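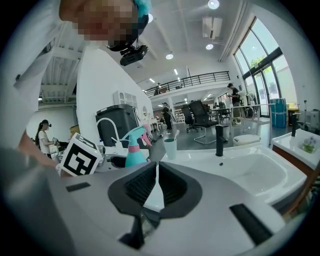 Festival Program Coordinator (part-time, fixed term)

Garel Parish Centre
Posted Nov 5, 2025

The Garel Parish Centre is looking for a part-time coordinator to run its program for Candlemas, the blessing of throats on St. Blaise's Day and the start of Lent. The position begins as soon as the right person is available and finishes once the Ash Wednesday services are over and the hall has been put back in order.

Candlemas falls on the second day of February, forty days after Christmas, and marks the presentation of the infant Jesus in the temple. Parishioners bring candles from home to be blessed and carry them in procession before Mass. Many families here came from Slovakia, where the day is called Hromnice, and they keep a blessed candle in the house all year to light during storms or at the bedside of someone who is ill. St. Blaise follows the next day, when two crossed candles are held at the throat for the blessing. We draw people for these days from well outside the neighbourhood, and last winter 200 of them stayed for the supper in the lower hall.

What the job involves

Preparing the schedule for the Candlemas procession, the evening supper and the St. Blaise blessings, together with the clergy and the choir director.

Ordering candles, drip guards and programs. Our candles come from Jurčo, who need the final order well ahead of the feast.

Keeping the list of readers, candle bearers and ushers, and finding replacements when somebody cancels.

Booking the lower hall and the kitchen, and confirming the menu with the supper cooks. The meal is meatless by custom in this parish, with sauerkraut soup, pirohy and poppy seed rolls.

Writing notices for the bulletin in English. A translator looks after the Slovak version.

Collecting old palms from parishioners for burning before Ash Wednesday. A box is kept at the side entrance, but people need reminding in the bulletin and at the door.

Answering phone and email inquiries from visitors about service times, parking and wheelchair access.

Being on site for both feast days and for Ash Wednesday, including evenings.

Hours and pay

Expect some 35 hours a month to begin with, more in the two weeks before Candlemas. Hours are logged on a timesheet and paid monthly by direct deposit. The hourly rate depends on experience and will be discussed at the interview. Mileage is paid for errands in your own vehicle. Parking behind the centre is free for staff.

Most of the planning can be done from home. There is a shared desk in the parish office, and you will be given a key and an email address. Our bookings and contact lists are kept in Fonora, and we will show you how to use it in an afternoon.

What we are looking for

Experience organizing events, in a church or anywhere else. Community suppers, school concerts and minor hockey tournaments all count.

Clear written English and a good telephone manner.

Basic spreadsheet skills.

A valid driver's licence and use of a vehicle.

A food handling certificate, or willingness to take the course at our cost before the supper.

Some knowledge of the church calendar is helpful. You do not have to be Catholic, but you should be comfortable working around services and with people for whom these days matter a great deal. Slovak or Czech would be an asset.

The work includes carrying boxes of candles and setting up folding tables. Please tell us if you would need help with this. The upper church has a ramp and the lower hall is reached by an elevator from the Joren Street entrance.

A vulnerable sector check is required before the start date. We cover the fee.

How to apply

Send a resumé and a short cover letter to Lenka Halás, parish administrator, at the centre office. You can hand them in at the front desk, mail them to Garel Parish Centre, 51 Joren Street, or use the contact form on our website with "Program Coordinator" in the subject line. Include the names of 2 references, one of whom has worked with you on an event. We will not contact them without asking you first.

In your letter, please say when you could start and whether you have any commitments on the feast days themselves. We can be flexible about most of the schedule, but not about those.

Applications will be read as they arrive, and the notice will come down when the position is filled. Interviews are held in the parish office and take less than an hour. Everyone who applies will receive a reply.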